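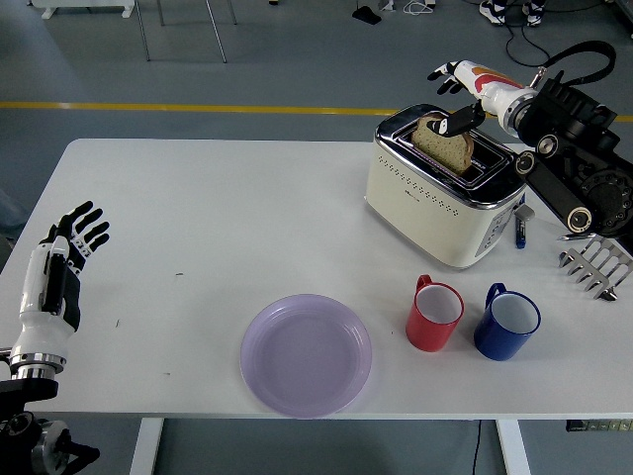
Mano derecha del robot sobre una rebanada de pan en la tostadora, prueba del desayuno.

Taller de Manipulación Trundstead

El Taller de Manipulación Trundstead (a menudo solo «el Taller» o TMT) es un proyecto estudiantil de robótica dedicado a tareas domésticas con dos brazos. Depende de la escuela técnica del mismo nombre. Actividad extracurricular al principio, asignatura optativa después. Conocido sobre todo por la prueba del desayuno y por su participación en la Copa Vivard.

Historia

Nació como club de tarde, sin aula fija. Los primeros montajes eran pinzas de dos dedos sobre un carril, hechas con piezas recicladas de impresoras. El paso a las manos de cinco dedos llegó con el convenio con Zalten, taller local de mecanizado, que cedió horas de torno y una partida de rodamientos. Desde entonces el curso arranca en septiembre y se cierra con una demostración abierta a las familias.

La memoria del proyecto, el llamado cuaderno Sabbagh (por el nombre de la sala donde se guarda), recoge 2326 intentos registrados, de ellos 1361 con pan. El resto, tazas, platos y cubiertos. Los intentos anteriores al cuaderno no constan.

Organización

Equipos de 5 alumnos. Puestos rotativos: control, mecánica, seguridad, registro y mesa. El de mesa coloca los objetos y no toca el teclado. El de seguridad tiene la seta de emergencia y no hace otra cosa mientras los brazos tienen corriente - norma que viene del primer curso y que se ha mantenido en todas las versiones del reglamento.

La prueba del desayuno

Ejercicio central del curso. Mesa blanca, dos brazos enfrentados, tostadora, rejilla para tostadas, tazas y un plato de plástico. El pan se trabaja con una mano y la otra espera apartada, abierta, hasta que le toca. En la variante avanzada intervienen las dos.

Fases habituales:
Aproximación a la tostadora.
Contacto con la rebanada.
Extracción y traslado al plato o a la rejilla.
Retirada del brazo.

Se puntúa sobre 1000. Descuentan el pan roto, el arrastre de la tostadora y cualquier roce con las tazas. Las migas no descuentan, aunque hubo cursos en que si. La tostadora va desenchufada en las sesiones de iniciación.

El contacto es la fase que más puntos cuesta. Con poca fuerza la rebanada resbala, con demasiada se hunde la miga. El pan integral da mejores resultados que el de molde blanco según el cuaderno, pero no hay series comparables - los lotes de pan cambiaban de una semana a otra.

Copa Vivard

Competición entre centros, formato de eliminatoria. El Taller acude con un equipo titular y un suplente. Mejor resultado, una semifinal, perdida por tiempo. El reglamento de la copa exije que el robot empiece con las manos separadas de los objetos, requisito que el Taller adoptó tambien para sus sesiones internas.

Véase también

Manipulación bimanual
Robótica educativa
Cuaderno Sabbagh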